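ABOUT JUSTOW TRAVEL

Who we are

Justow is a small travel company with its office in Cleveldale. We plan walking and food holidays for people who want to see a place slowly, with enough time to sit down in it. Our groups are never large, and most of our guests come back to us for a second or third trip.

We began with one route, the Vumard valley, and for the first two seasons we did not offer anything else. It was a good school for us. We learnt which guest houses keep the kitchen open when the bus is late, and how many hours a person can walk happily after a big lunch (fewer than we thought). The Vumard route is still in our programme and it is still the one we are asked for most often. Last year 379 guests walked it.

Where we travel

Today we have three kinds of holiday:

Vumard on foot. Seven nights, easy to moderate walking, luggage carried by van. The highest point is 600 metres above the sea, so you do not need mountain experience, only good shoes.

Tăng by the river. Nine nights, with short walks and 2 days on the water. We stay in family houses, and breakfast is what the family eats.

Cleveldale weekends. For those who do not wish to fly. We meet at the railway station at 10.30 in the morning and walk from there.

If you would like to go somewhere which is not on this list, please write to us. Sometimes we can help, and sometimes we will tell you that another company knows the area better.

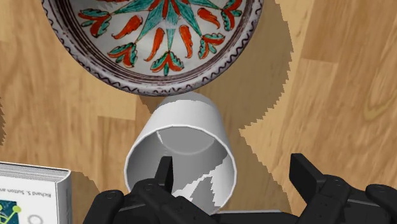
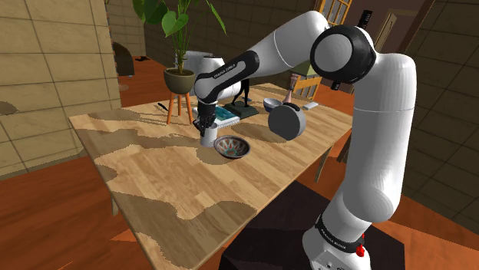 Patterned bowl (first picture) and small white cup (second picture).

How we work

Every route is walked by one of us before we sell it, and again each spring before the first group. Paths change, bridges are closed, a café that was excellent is now a phone shop. When something in the programme must be changed we write to everybody who has booked, also when the change is small.

Our prices include the rooms, the breakfasts, the guide and all transport between the first meeting point and the last one. They do not include flights or travel insurance. Dinners are included in Tăng, where there are few restaurants, but not in Vumard, where our guests prefer to choose for themselves.

We take ten people in a group at most. With fewer than four we still travel – the price stays the same and the van is more comfortable.

Our guides

The guides live in the region where they work, and they are paid also for the days of preparation. All of them speak English and have a first aid certificate, which they renew every second year. Between them they have now led 3,000 guests.

Contact

The office is open from 9 in the morning until 5 in the afternoon, with a pause for lunch at 1. In August we close one hour earlier. You are welcome to come in without an appointment, there are maps on the wall and usually someone has time to talk. Bookings for the spring walks open in October, and for Tăng in January.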